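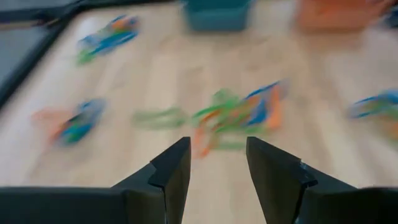 Hut-to-hut ski touring is a form of backcountry travel in which skiers move between fixed overnight shelters, carrying clothing, safety equipment and part of their food. It differs from lift-served skiing in that all climbing is done under the skier's own power, and from winter camping in that no tent or heavy sleeping gear is required. Tours usually last between two and six days and are undertaken either independently or with a hired guide.

Origins

The practice grew out of summer walking routes. Mountain clubs built stone or timber shelters along established footpaths, and members with skis began using the same buildings in late winter, when the snow was deep enough to cover rocks and low brush. Many of these early shelters had no winter keeper. Visitors collected a key in the valley, melted snow for water and left payment in a locked box.

As demand increased, clubs began to staff the larger huts from February until the spring thaw. Staffed huts offer an evening meal, breakfast and blankets. Unstaffed huts, sometimes called winter rooms, remain common on less traveled routes and generally provide a stove, bunks and a supply of cut wood.

Equipment

Touring skis are lighter than those used at resorts. The binding leaves the heel free for climbing and locks it for the descent. Fabric strips known as skins are fixed to the base of each ski to prevent it from sliding backward, and are removed at the top of the climb. Crampons that attach to the ski are carried for hard morning snow.

Each member of a party is expected to carry an avalanche transceiver, a shovel and a probe. Most operators check this equipment before departure and will refuse a client whose transceiver is not working. A sleeping bag liner is required at nearly all huts.

Route planning

A typical stage involves four to six hours of movement, including rests. Parties leave early, often by 6 a.m., in order to cross sunny slopes before they soften. Planning takes into account the regional avalanche bulletin, the direction each slope faces, and the availability of a lower alternative if visibility is poor.

Skiers traveling independently in an unfamiliar range often find that summer maps are a poor guide to winter lines. A footpath may cross a gully that is safe in September and unsuitable in March. For this reason many visitors hire a local guide for the first tour in a region, even when they have long experience elsewhere.

The Brinditz Traverse

The Brinditz Traverse is a regional example of a staffed route. It links the village of Brinditz with the Trillonska valley by way of two high huts, the Carvalho Hut and the Stestier Hut. The Carvalho Hut sleeps 60 and serves as the usual first stop. The Stestier Hut is smaller and stands 500 meters higher, below the pass of the same name.

The winter line was described by the guide Albertina Abreu, whose route notes moved the crossing from the main gully to the broad shoulder on its north side. The change added distance but removed the steepest section of the climb, and the shoulder is now the standard approach. The descent to Trillonska follows a forest road in its lower part and may require walking late in the season.

Etiquette and access

Reservations are expected at staffed huts, and parties that change their plans are asked to notify the keeper so that a search is not started without cause. Boots are left in the entrance room. Quiet hours commonly begin at 10 p.m.

Most regions close certain slopes in winter to protect wildlife -- grouse and chamois in particular -- and these areas are marked on touring maps. Dogs are seldom admitted to the sleeping quarters.

Comments

Tiago Rebelo
The section on the traverse should mention that the forest road is also used by logging trucks. We met 2 of them on the way down and had to stand in the ditch with our skis.

snowline_pete
Is the winter room at Stestier open when the keeper is away? Can't find it on the hut page.

Tiago Rebelo
Yes, side door. Bring your own matches.

marit.k
Good article. Could use something on what to eat at the unstaffed huts, I never know how much to carry.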